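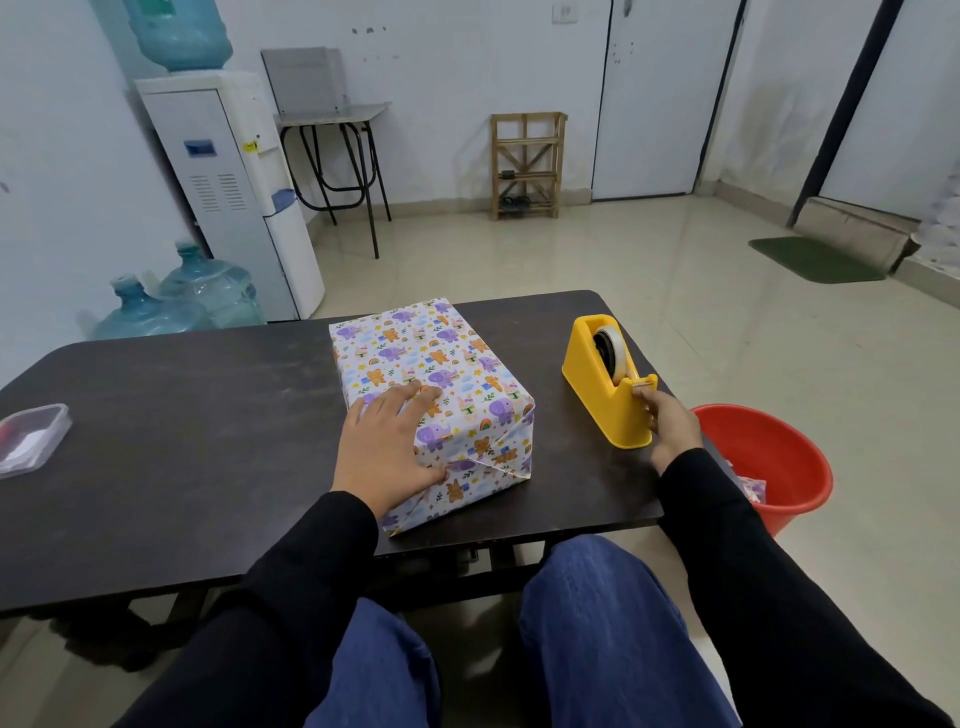
Who has to decide that a recorded task is finished?

The person who performed the task decides, by placing both hands flat on the table and keeping them still. The reviewer may later disagree and reject the recording, but the reviewer may not move the end point.

This rule was the first one we wrote, and the rest of our report grew from it. Our project had the title "Working Rules for Recording Household Tasks for Robot Learning". We did it in the second year of the automation course at the Tesotville campus. The authors are Konrad Krawczyk, who wrote the text, and Rhun Gwilliam, who made the review form and tested it.

1. Why we needed rules

At the beginning we had only the short instruction sheet from the Iltden laboratory. It explains how to start a recording and how to name a file, but it says very little about the work itself. For gift wrapping this was a problem. One person cuts the paper first and measures later, another does the opposite. Both ways are correct. We wanted rules that leave such freedom and still give recordings which can be compared.

2. The rules in their present form

Version 7 of the rule sheet has 13 rules. The most important are these.

Both hands must stay in view during every fold. If a hand leaves the view, the person brings it back and continues, without repeating the fold.

Tools that will be used must be within reach before the start. It is not allowed to stand up for scissors or tape.

The person does not speak to others in the room.

Mistakes stay in the recording. Paper which tears is repaired with tape, or the box is wrapped again with new paper, and the reviewer marks the place. 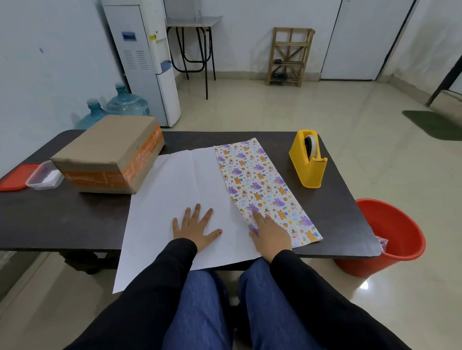 Can the same rules be used for every household task?

Only part of them. The rules about hands, speaking and mistakes can be used anywhere, but the rules about tools and about the end of the task must be written again for each new task.

We learned this when we tried our sheet on folding towels. The rule about tools had no meaning there, and the rule about tape only confused the readers. After that we divided the sheet into a common page and a task page. The common page is called Anau, a name which Rhun proposed and which stayed.

3. Review

Each recording is read by two reviewers who do not talk to each other before both forms are complete. We reviewed 60 recordings in November and rejected 16 of them. The most frequent reason was a hand out of view during a fold at the far side of the box. A less frequent reason was that the end of the task was not clear.

Our supervisor, Dr. Pappas, asked if the limit for the hands was too strict.
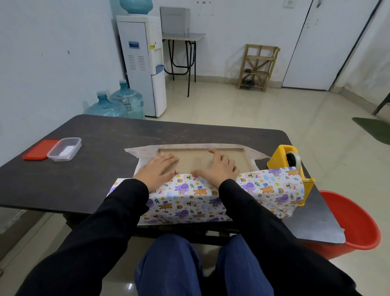 We discussed this question for a long time and decided to keep the limit for folds but to make it softer for taping. While a person takes a strip of tape, one hand may go out of view for a short moment. The change is written in rule 9 and is valid from version 7.

4. What is still open

We have no good rule for left-handed persons. The table plan puts the tape on the right side, and we did not test the other side. We also do not know how a reviewer should mark a fold that is made, opened and made again. At present Rhun marks it as one fold and I mark it as two. This must be decided before the forms are given to the next group.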